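Free walking groups for people with breathing problems to start in September

May 2021

I'm Wayne Greenwood, a physiotherapist at Vodine, and I've got some news I've been itching to share. We're starting free walking groups for adults living with asthma or COPD, and the first ones set off in September from the Wainwright centre!

I've spent a lot of my working life with people who have stopped going out much. They get puffed on the hill to the shops, it frightens them, so they stay in – and then the next hill feels steeper. I'd love to get a few of them back outdoors, at their own pace and with company.

Each walk lasts 30 minutes and there are benches along the route. We'll have 13 people in a group at most, so I can keep an eye on everyone and still have a natter. We ran a short survey over the winter and around 800 patients sent it back (thank you, all of you), and the thing they asked for most was somebody to walk with.
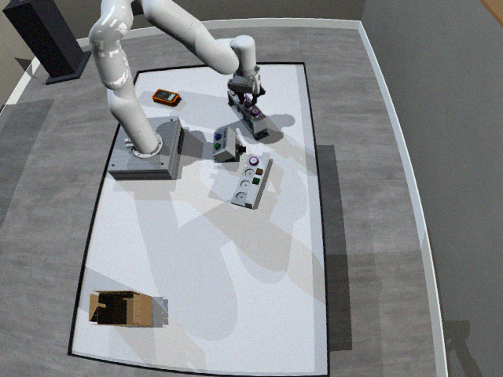
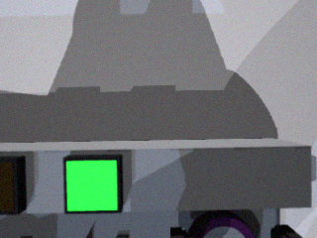

Do I need a letter from my GP to join?
You can sign up without one, but if you've been in hospital with your chest lately, or your medicines have just been changed, please have a word with your GP or nurse first.

Bring your reliever inhaler if you use one, a drink and shoes you're happy walking in. We'll spend the first few minutes on breathing control, which is handy for stairs too, and I'll give you a sheet to take home.

Clive Hebden, who runs the bookings desk, has already walked the route twice and tells me, "I'm no athlete and I managed it fine, with a stop to get my breath at the top."

Places are open now. Ring the Vodine bookings desk or ask at reception in the Wainwright centre, and tell us if you use oxygen at home so we can plan your first walk with you.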